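Whitcombe Wire Plate Rack

In stock – ships from our Tutcombe shop
Price: $20
Finish: silver-colored wire
Goes with: Brargate dinner plates, Ura side plates, most plain round plates

I've sold a lot of dish racks over the years, and I keep coming back to this one. It's just bent wire. There's no tray, no cutlery cup, no lid, no clever folding hinge that pinches your thumb. You put plates in it standing up and they stay standing up, and that's pretty much the whole pitch!

I started stocking it because I was fed up with stacking plates flat. You know how it goes – the one you want is always on the bottom, so you lift the whole pile with one hand and fish around with the other, and sooner or later something gets chipped. With these on their edges you just take the front one. Or the blue one from the middle, if you're the kind of person who needs the blue one (my house is full of those people).

I've had mine at home for 4 years and it lives on the counter full time. It came with me through two kitchens and it's still the first thing I unpack. I wipe it down when I remember to, which isn't often, and it hasn't rusted on me. If you live right by the ocean I'd dry it off after use, just to be on the safe side.

A few things people write in to ask.

Will it scratch my plates? Mine haven't been scratched by it. The rods are smooth all the way around. If you have something with gold on the rim, or your grandmother's good set, I'd keep that in the cabinet anyway.

Does it take bowls? Shallow ones, sort of. Deep cereal bowls eat up two spaces each and tip forward, so I wouldn't buy it for those. We do carry a bowl rack, and it's on the next page over.

Does it fit in a cabinet? Measure first, please! The rack itself is low but your plates are what stick up. I get more returns over shelf height than anything else, and I hate seeing them come back when a tape measure would have settled it.

Can it go in the dishwasher? Yep. Top or bottom, wherever you can wedge it.

It looks best with mixed colors, in my opinion. All white is fine and very tidy, but a row of different rims is what makes me happy when I walk in to make coffee at 6 in the morning. I like a teal at the front, then a red, then blues and beiges going back.

Eight plates in the rack, teal at the front
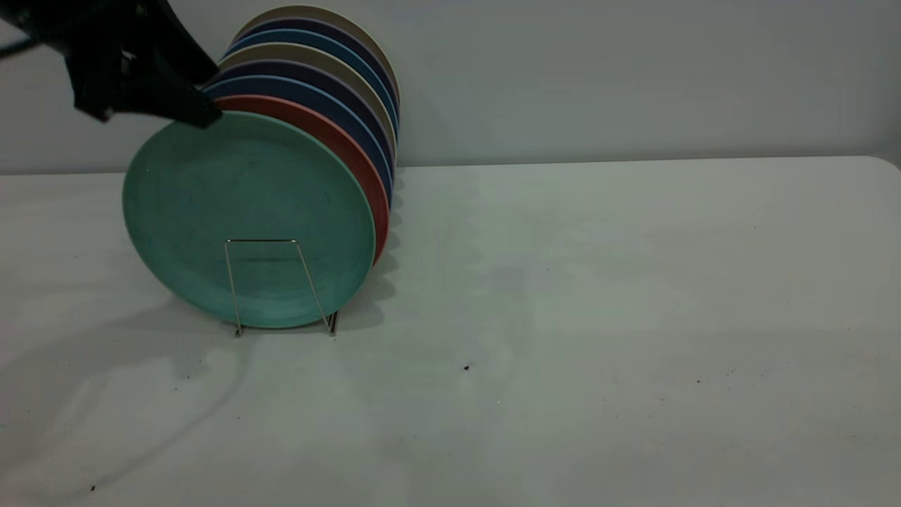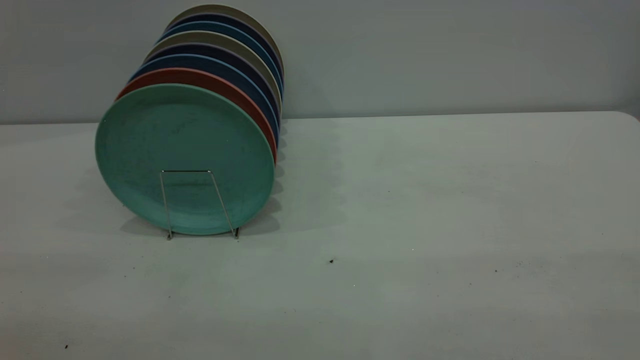
Same rack, with the teal plate up off the table and the coral one behind it

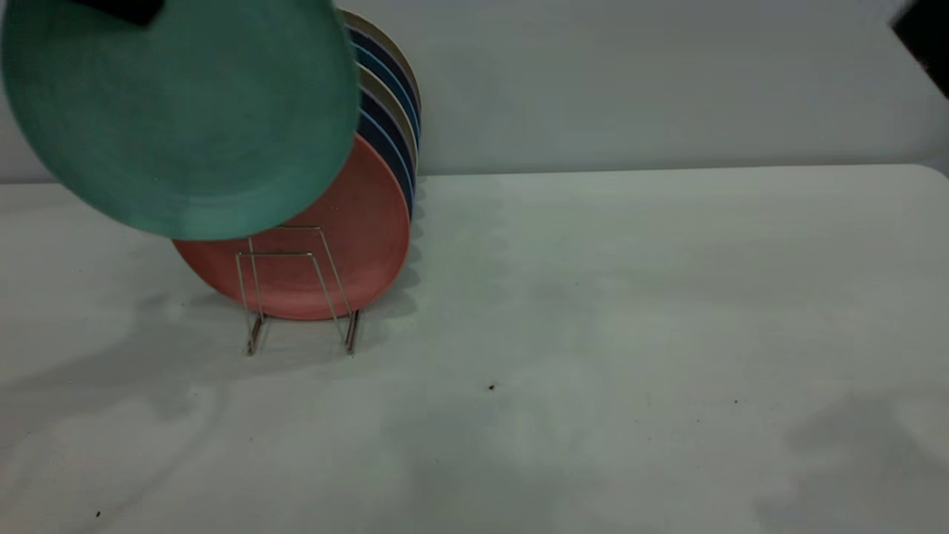
The plates aren't included, sorry – I do get asked. You can buy the Brargate ones singly, so you can pick your own mix, and they're on the dinnerware page with all 13 colors listed. If a color says sold out, send me a note and I'll tell you when the next batch is due. The darker ones always go first and I never order enough of them.

Shipping is flat rate on the rack, and if you add plates to the same order I'll pack everything in one box. Returns are fine within the month as long as the wire isn't bent.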